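Hoklow Household Goods Exchange: Summer Update

The Hoklow Household Goods Exchange will move to its summer schedule in June. The Dresa Street counter will open at 9 a.m. and close at 3 p.m., while the Calvo branch will keep its present hours. Residents of Flallitport may continue to use either location with a current library card or utility bill.

The Exchange accepts unopened household and personal care items and passes them on to residents free of charge. Over the past year it received 4,000 items, most of them soap, toothpaste, paper goods and shaving supplies. Demand for shaving supplies has grown at both locations, and donations of these are especially welcome before the summer.
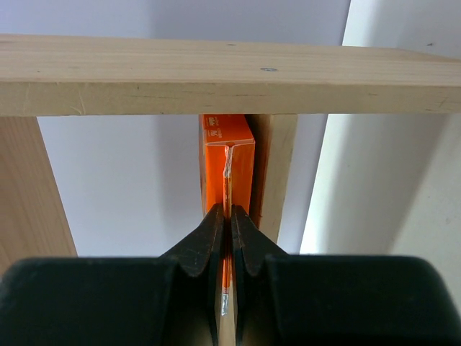
An orange box, standing upright.

Donors are asked to observe the following rules. Packages must be sealed and must show the maker's original label. Items with a printed expiration date should have at least 3 months remaining. Medicines, aerosols and glass containers cannot be accepted at either location – the county drop-off site takes these all year.

Large donations need to be arranged ahead of time. Any delivery of more than 40 items should be scheduled with the Dresa Street office, which has the only loading door. Businesses clearing out stock may ask for a written receipt when they book. Receipts list the type and number of goods but do not state a dollar value.

The Exchange has also received a grant of $500 toward new shelving at Calvo. The work will be done in the evening, and the branch will remain open to the public during its normal hours.

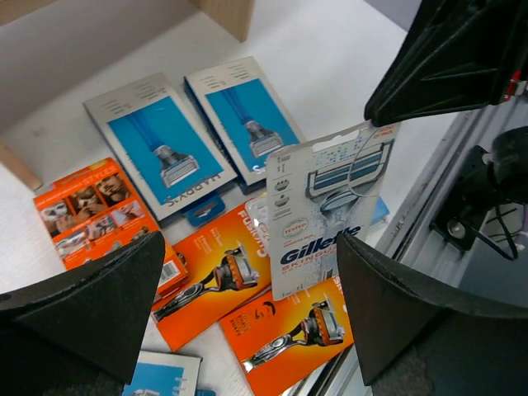

May a household collect items on behalf of a neighbor?
A signed note from the neighbor is required, along with proof of the neighbor's address. One household may collect for one other household on each visit.

Printed copies of the summer schedule are available at both counters and at the Flallitport library.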